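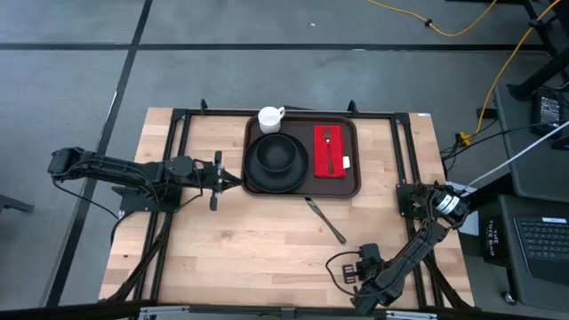 Breakfast on a Tray – speaker notes
Slot is 30 minutes, talk for 20 or so, leave the rest for questions

Opening

Good morning! Quick show of hands: who carried something to a table today? A mug, a bowl, a plate of toast? Good, most of the room. So you all did my job before you got here, and I'd love to talk about how you did it.

I'm Jaruwan Thammasiri, I run breakfast at Griser, a guest house with 16 rooms, and I have been happily fussing over trays for years. (Pause. Let them laugh if they want to.)

Why a tray at all

Say this slowly. A tray is a table you can pick up. Everything a person needs for one meal gets a spot on it, and then the whole meal travels at once. I love that. You set it down in front of someone and they have their own little place, even if they're sitting on the edge of a bed with a cat on their feet.

We carried up 137 trays in February. I know because Mizanur kept a tally on the pantry door, and I added it up twice.

The tray itself

Brown plastic, rounded corners, raised rim. Nothing fancy, and I will defend it to anybody! The rim stops a sliding mug. The rounded corners go around door frames without taking the paint off. We tried handsome flat boards from Cozma for a while and the first steep staircase settled that question.

Ask: what are you carrying on at home? Take two or three answers, no more, this part runs long.

Plate first, then bowl

Plate goes down on the left half. Bowl sits on the plate. We use black for both, and oatmeal looks wonderful in a black bowl – so does yogurt, so does anything pale. The plate catches drips and gives the spoon somewhere to rest afterward. It also means you can lift bowl and plate off together if the guest wants to eat at the desk.

Push the bowl a little toward the back of the plate and you get a nice strip at the front for toast or a slice of melon. Vasanthi showed me that one in her first week and we've done it ever since.

The mug

White mug, back of the tray. Handle to the right unless we know the guest is left-handed. Yes, we ask! There's a line for it on the Tastero order card, right under eggs.

I fill mugs to 300 milliliters and stop. Ours will take more, but the stairs won't.

Please check that the whole base of the mug is down inside the rim before you lift. This is the mistake I make myself when I'm hurrying: the mug goes on last, the back edge looks like a fine place for it, and half of it ends up sitting on the rim. Slide it in. Takes a second.

(Demo here. Set one tray from bare. Talk while doing it. Nilmini has the spare mug.)

Setting it on a wood table

Our prep table is butcher block, pale strips, and I wipe the bottom of every tray before it goes down or comes up. Crumbs under a tray make it rock. Set it toward the back of the table while you build it so you have some elbow room in front, then draw it toward you when you're ready to lift.

Lifting

Both hands, thumbs on the rim, elbows in. Look at the door and not at the coffee. Everyone looks at the coffee! Get someone up from the front row to try it with water.

Questions

If it's quiet, ask Pylyp about the soup trays at Lurkis. He has strong feelings about lids.

Handout is by the door, left-handed version on the back.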